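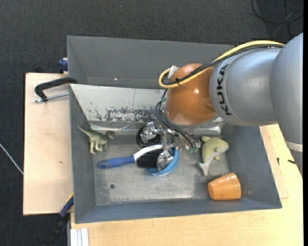
The arm in the bin with the brush, the bowl and the dinosaur.

So I've been on returns at Jaris for 16 years, which means I've had my hands in more bins of other people's stuff than anyone should. If you've ever sent back a toy or a dish brush in our neck of the woods, I've probably met it. And since March I've been sharing the job with a robot!

I should say up front that I was in the grumpy camp. When Marlene MacDonald (my supervisor, lovely, terrible at keeping secrets) let it slip that we were getting an arm for mixed bins, I went home and updated my resumé. Sheldon from receiving started calling it "the new hire" and I did not find that funny for at least a month.

How it works now is that the arm does the lifting out and I do the deciding. Is it clean, is it chipped, does it go back on the shelf or off to Pilta for clearance? I used to do both at once and never noticed they were two jobs. My shoulder noticed. I was getting physio every second week last winter and I haven't booked in for ages.

Brushes are the thing it has opinions about. A cup or a bowl you can sort of see how you'd go at it, but a brush has that long skinny handle at one end and all the bristles at the other, and I've watched it fuss over one for longer than it takes me to finish a coffee. Lindiwe Ntuli, who looks after the software side, says a slow pick is fine as long as it's a good pick. Easy for her, she isn't the one with the cart backing up. On a good shift we get through 93 bins between us, and on a bad one I'd rather not say.

What I didn't see coming is how quiet it's gotten for the people part. There used to be four of us along that table, yakking all day about hockey and whose kid had what. Two moved over to packing (same pay, I asked) and Mpho Nkosi went to evenings, so now it's mostly me and the radio. I brought it up at our last meeting and Marlene is trying out a swap every 3 hours so we all get a turn on each side of the building. We'll see. Mpho wants his days back too, and I've told him to keep bugging her about it.

Anyway, my break's over at 10 and I still haven't eaten my muffin.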